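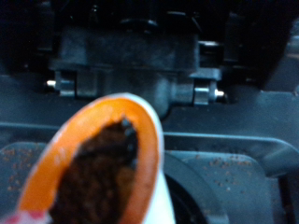

Powder caking

Powder caking is the change of a free-flowing powder into lumps or a solid mass during storage, transport or handling. It affects salts, sugars, fertilisers, detergents, milk powders, pigments and many pharmaceutical ingredients. The lumps may be weak enough to break between the fingers or hard enough to need a hammer. The related term agglomeration is wider and includes cases where particles are joined on purpose, as in granulation.

Causes

Caking begins at the points where particles touch. Attractive forces between dry particles, mainly van der Waals forces, are usually enough to make a fine powder cohesive but seldom enough to make it set. A lasting cake needs material to build up at the contact points, so that neighbouring particles are joined by a bridge. The main ways in which this takes place are set out below.

Liquid bridges

When water vapour condenses in the narrow gap between two particles, it forms a small ring of liquid. Surface tension pulls the particles together. This can happen at humidities well below saturation, because the curved surface of the liquid lowers the vapour pressure above it. Liquid bridges are weak compared with solid ones and vanish on drying, but in soluble materials they are often the first stage of something stronger.

Solid bridges from crystallisation

In a soluble powder, the liquid at a contact point dissolves some of the particle surface. If the surroundings then become drier or cooler, the dissolved material crystallises and leaves a solid neck. Repeated cycles make the neck thicker. Common salt, urea and ammonium nitrate cake mainly in this way. The humidity above which a soluble crystal takes up water until it dissolves is called its deliquescence point. Mixtures of salts usually have a lower deliquescence point than any of their parts, so a blend may cake in conditions that each ingredient would survive alone.

Viscous flow in amorphous powders

Spray-dried milk, fruit powders and many sugar-rich products are wholly or partly amorphous. Below the glass transition temperature they behave as hard glasses. Above it the surface softens, and material flows slowly towards the contact points, a process also called sintering. Water acts as a plasticiser and lowers the glass transition temperature, so warmth and moisture can each bring about the same result. 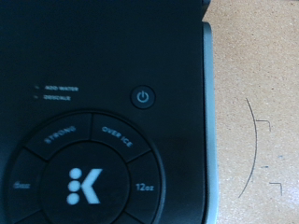

Pressure and time

Load increases the area of contact between particles and so gives any bridge a wider base. The lowest sacks in a stack, and the powder near the outlet of a tall silo, are the most likely to cake. Time matters as well. A powder that flows freely after a day under load may not flow after a month under the same load. Soft, waxy or plastic particles can cake under pressure alone, with no moisture involved.

Effect of particle properties

Fine powders cake more readily than coarse ones. They have more contact points for a given volume and a larger surface on which water can be adsorbed. Even a small share of fines in a coarse product can be enough, as the fines fill the gaps between larger grains. Irregular particles may lock together, while flat faces provide large areas of contact. Round, evenly sized particles tend to give the least trouble.

The chemistry of the surface is also important. A hydrophilic surface adsorbs water in layers that can become mobile before the bulk crystal dissolves. A hydrophobic coating holds back this uptake but does not stop vapour passing through gaps in the coating.

Measurement

There is no single accepted measure of caking, and results from different methods are hard to compare. Most tests have the same outline: a sample is packed into a cell, held under a known load at a controlled temperature and humidity, then broken. The force needed to break it, or the fraction left on a sieve, is recorded.

The Okow cell is a split cylinder used mostly for fertilisers and road salt. The halves are removed after the holding period and the free-standing cake is crushed from above. It was developed at the Stindalbridge works by Haoran Yu and Qianru Jin, who wanted a test that could be run beside a bagging line. The usual cell is 35 mm across. Its chief fault is that friction at the wall carries part of the load, so tall samples are less firmly packed at the base.

The Margaritis index is based on sieving. A conditioned sample is shaken gently for a fixed time, and the mass kept on the sieve is divided by the total mass. A value of zero means no caking and a value of one means that nothing passed. The index is simple but depends strongly on the shaking. Jiahui Long compared 537 samples of spray-dried powder and found that repeat values agreed well within one laboratory but poorly between laboratories.

Shear testers give more detail. They measure the strength of a powder as a function of the stress that packed it, and if the sample is left under load before shearing, the gain in strength with time can be followed. Vapour sorption measurements and calorimetry are used alongside mechanical tests to find the deliquescence point or glass transition.
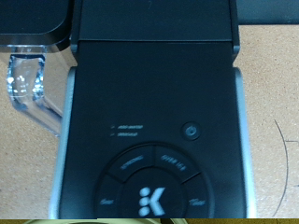
Can a caked powder be used again?

Often it can, if the lumps are weak and the material has not changed chemically. Breaking and sieving restores the flow for a time, but it also produces fines, and the powder may cake again sooner than before. Food and pharmaceutical products are normally rejected, as the moisture that caused caking may have affected safety or potency.

Prevention

Drying to a safe moisture content before packing is the most common measure. The powder must also be cooled. If it is bagged warm, moisture moves from the hot centre to the cooler outer layers and caking starts there. Moisture barriers, such as polyethylene liners, slow the entry of vapour, although they also trap whatever was sealed inside.

Anticaking agents are added in small amounts. Some, such as fumed silica and calcium silicate, are fine solids that coat the particles, keep them apart and take up water. Others change the way bridges grow. Ferrocyanide salts alter the shape of sodium chloride crystals, so that the necks between grains are branched and brittle – the salt still sets slightly but breaks at a touch. Fatty amines and mineral oils are widely used on fertilisers. Too much agent can be harmful, as an excess of fine solid may itself make the powder cohesive.

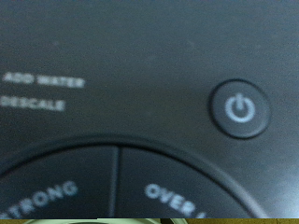 Changing the particles themselves is another approach. Larger crystals, narrower size ranges and removal of fines all help. In amorphous products the glass transition temperature can be raised by adding a carrier of high molecular mass, usually maltodextrin. Lactose in milk and whey powders is often crystallised before drying for the same reason.

Storage practice also plays a part. Stacks are kept low, older stock is used first, and large temperature swings are avoided. At the Skinudik salt store, Sum-yee Leung and Chidubem Fashola followed 3,971 sacks through one winter. Almost all of the hard cakes came from the bottom layer of stacks next to the outer wall, where both the load and the change in temperature were greatest. Stacks of more than six layers were given up there in March.

Modelling

Models of caking usually join two parts. The first describes the movement of heat and moisture through the bulk powder, and the second describes the growth of bridges at a single contact. The link between bridge size and the strength of the whole bed is the least certain step. It depends on packing, on the number of contacts per particle and on flaws in the bridges, none of which is easy to measure in a real product. Discrete element methods have been used to follow individual contacts, mainly in small beds of spheres.

See also

Angle of repose
Capillary condensation
Deliquescence
Glass transition
Granulation
Sintering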